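Celley Gripper Cell: Maintenance and Setup Report
Monday, October 7, 2024

3. Finger alignment and reset

The Celley cell had been running since May when our group took it over. The log showed 488 cycles since the last check, and the left finger was closing a little ahead of the right one. Our task was to bring the two fingers back in line and write a procedure the next group could follow.

We powered the arm down, took off both fingers and cleaned the mounting faces with a dry cloth. One screw on the left side had backed out. We replaced it with a new one from the Ayala spare kit and tightened all the screws in two passes — first by hand, then with the torque driver. The open position was then set again in the Jeltetti control software.

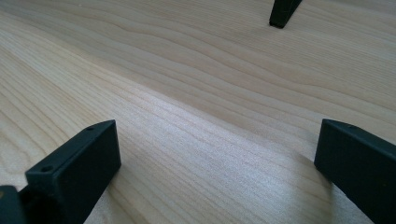
Figure 3. Gripper fingers spread wide over the tabletop, nothing held between them.

The first zero point we saved was wrong. We had entered the offset with the sign reversed, and the software accepted it without a warning. After correcting it we ran 10 slow open and close cycles with no part, then 3 more at normal speed. The left finger no longer led.

Glare on the table made it hard to judge the gap by eye, so we used feeler gauges for the final check. The next inspection is set for 2000 cycles. Spare screws are in the drawer marked Horosia, and the old screw is taped inside the back cover of the log.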